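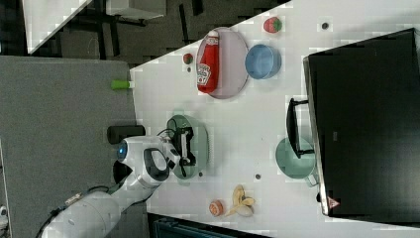 Would you take someone who has only ever written for print? Elell put that to us after an earlier version of this ad went up, and asked too whether the tests mattered more than the portfolio. Yes, we would take a print writer, and both count the same. The ad below has been changed to say so.

## Web Content Editor, part time, Illden office or remote

Trurnham builds and looks after websites for small and mid-sized businesses. Most of our clients are local trades, clinics, independent stores and a few manufacturers. They come to us with a site that already exists and has grown untidy: pages that repeat each other, service descriptions written years ago, blog posts that no longer match what the company sells.

We are hiring an editor to work on those pages. The position is 25 hours a week. It is a permanent role with a paid trial at the start.

### What the job is

You will spend most of your time inside other people's writing. A typical project starts with a list of every page on the client's site. You read the pages, mark which ones should be kept, merged or removed, and write up your reasons in language the client can follow. Once the client agrees, you do the rewriting.

You will also:

- write page titles and meta descriptions that match what is on the page
- set up headings so that a reader can find an answer without scrolling through the whole text
- write alt text for product and staff photos
- check internal links after pages are merged, and give our developers a list of redirects
- interview clients by phone when the existing text doesn't say enough about what they do
- keep the style notes for each client up to date

We use a content management system called Kivi, which was built in house. You don't need to know it already. If you have used any common system for editing web pages, you will find your way around it. There is written documentation, and part of the first week is set aside for learning it.

You will not be asked to build links, buy ads or run social media accounts. Other people here handle those, or the client does.

### What we need from you

You should have worked as an editor or staff writer for at least 2 years. This can be in print, on the web, in technical documentation or in a communications department. Freelance work counts if you can show it.

You should be comfortable cutting text. Many of our clients are attached to their pages, and a large part of the work is explaining, politely and in writing, why a page of six paragraphs would do better with two.

You need a working knowledge of how search engines read a page. We don't expect a specialist. You should know what a title tag is for, why duplicate pages cause trouble, and how to use a keyword list without stuffing the text. If you come from print and this part is new, say so in your letter and tell us what you have read or tried so far.

Basic HTML is useful, mainly for fixing headings and lists that were pasted in from a word processor. A second language is welcome but not required. All client work is in English.

### Hours and place

The hours can be spread over 4 or 5 days, your choice, as long as you are reachable in the mornings for client calls. You may work from our office in Illden, from home, or a mix. If you work from home, we supply a laptop and a headset. Travel to client sites comes up now and then and is paid as working time, along with the fare or mileage.

### Pay and benefits

Pay is hourly and depends on experience. We will tell you the range in our first reply, before you spend time on the tests. Paid leave and sick leave are calculated in proportion to your hours. There is a yearly allowance for courses or books, and you choose what to spend it on.

Pay is reviewed every October.

### How to apply

Send one email to the hiring address on the Trurnham contact page with "Content editor" in the subject line. Please include:

- a resume, up to 2 pages
- a short letter saying what kind of editing you have done and which days suit you
- links to or copies of work you wrote or edited, with a note on what your part in it was

Before-and-after samples are the most helpful to us. If your past work is confidential, take any public web page you think is badly written, rewrite it, and send us both versions.

Attachments should be PDF or plain text. We can't open shared folders that need a login.

### What happens next

We read applications as they come in and answer all of them, including the ones we turn down. Applicants we want to hear more from get two editing tests. In the first, you cut and restructure a service page. In the second, you write titles and descriptions for a small set of pages. Both are done at home in your own time, and we pay for them at the same hourly rate whether or not we go on to hire you. We do not publish or use anything submitted as a test.

After that there is one interview, by video or in Illden. You will meet the people you would be working with and can ask to see a current project. We make the offer by email and leave you a week to decide.

If you need a different format for any part of this, such as larger print or more time, put it in your email and we will arrange it.

Questions about the role can go to the same address. Recruitment agencies, please do not contact us about this position.

Posted March 19, 2022. The ad stays up until the job is filled.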